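4.2 Free throws late in close games

We expected tired players to miss more, and the Vornunport sessions gave us a lovely chance to check. Sombat Thongdee ran the drills at the end of each evening practice in January, when legs were heavy, and every player took 20 free throws before and after a set of full-court sprints.
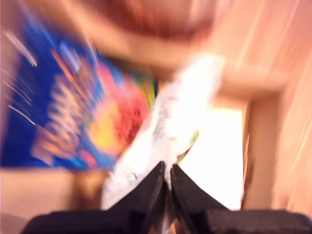
What pleased us most was how steady the guards were. Their shooting hardly moved, while the forwards lost a little and then got it back after a short rest. Hedlund's earlier work with the Jistport under-18s had hinted at this, and it was a real thrill to see it again in a college squad - with a different coach and a much louder gym.
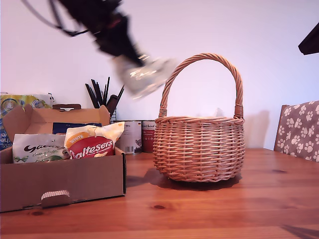
The full set came to 3,000 attempts, all logged by hand by Shiuli Weerakoon. Figure 3 plots them by playing position.

Figure 3. Free throws made before and after sprints, by playing position, Vornunport squad.

Routine seems to matter a great deal. Players who bounced the ball the same number of times before each shot held up best, and we would love to see Flistuvham try the same drill with its women's team next season.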